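Home Blog Allotment Days Out About Contact

An afternoon watching robots fold laundry in Flesstead

Posted in January by Jolanta Kaczmarczyk

Last updated: January, to fix the bit about parking

I spent twenty years in hotel laundries before my knees gave up, so when I saw that Cleltis was having an open day and that folding was on the programme, I put my name down straight away. Cleltis has the old seed merchant's building on the Zesthorpe road. Parking is at the back, through the second gate, and the first gate is the tyre place, who will shout at you.

We were told to come for 2 o'clock. There was tea, a short talk by a woman called Dr Czerwiński, and then we went through to the workshop a few at a time. The talk was clear enough. Her team wants a machine that can deal with ordinary clothes on an ordinary table, and she said that cloth is much harder for a robot than a tin or a box, as it never lies the same way twice. I could have told her that. I did tell her, in the tea break, and she was nice about it.

The clothes they use are the sort of thing you would find in anyone's drawer. A red T-shirt, a green thing, a pair of grey socks. I had expected special samples with markers sewn in. 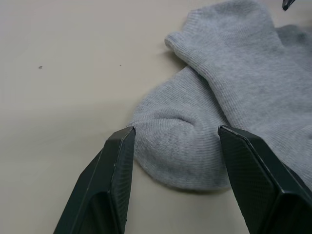
In my last job we did over 200 bath sheets in a morning, and they all went through a machine that only knew bath sheets. Give it a pillowcase and it stopped. What Cleltis is after is slower but more useful to somebody at home, I think. My sister has bad arthritis and it is the small fiddly items that defeat her. She can manage a sheet by using her arms. Socks and vests she leaves in a heap.

The robot has two arms, with a gripper on the end of each. They move more quietly than I thought they would. I could hear the man next to me breathing. Each visitor group got 20 minutes at the table, and you could ask for something to be done again if you had missed it.

I mostly watched how it took hold. When you train somebody to fold, the first thing you teach is where to put the fingers. Pick up the wrong bit and everything after that is crooked.

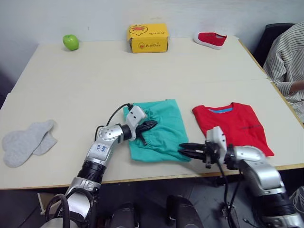
The left arm at work on the green one, with the red T-shirt waiting its turn.

A lad of perhaps ten asked why it didn't just grab the whole lot, and the engineer let him try it with his own hands, using only a finger and thumb on each side and no palms. He got in a right mess. I had a go as well and did better, but I had to think about it, and I haven't had to think about folding a T-shirt since I was a girl.

I asked how long it takes them to get a new garment right. The engineer said that depends what you call right. For a shirt he would be pleased with 80 good folds in every hundred, and on the socks they are not there yet. He didn't dress it up, which I appreciated. I have sat through plenty of sales visits for pressing equipment where everything worked perfectly until the day it was installed.
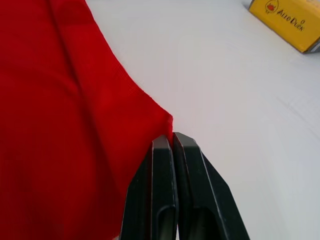

Filed under: Days Out

The corners were the most interesting part for me. Thin jersey wants to slide, and if you pinch too hard you drag the layer underneath along with it. I asked whether the grippers can feel how many layers they have got. The answer was long and I followed about half of it. The short version is that they go a great deal by what the cameras see, and that a camera up close to the fingers helps.

There was some talk among the visitors about jobs, as you would expect. One woman from the care home in Zesthorpe wanted to know the price, and they wouldn't give one. I don't think there is one. Dr Czerwiński said nothing in the room was for sale and that she would sooner people came and told her what they hated folding. There was a sheet on the wall for it. Fitted sheets had 3 votes by the time I got there and I added mine.
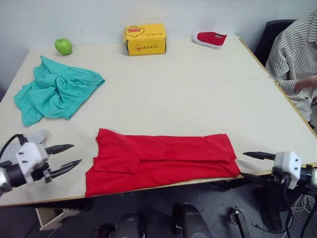
I would fold a T-shirt differently, for what it's worth. I go lengthways first, sleeves in, and then up from the hem, so that the neck ends up on top and you can see whose it is in the pile. I said so, and the engineer wrote it down in a notebook.

I got away a bit before 5 and caught the Flesstead bus from outside the chapel, having left the car for my husband. There will be another open day in the spring, and they said to look at the board by the gate for the date. Wear something warm, the workshop is cold round the feet.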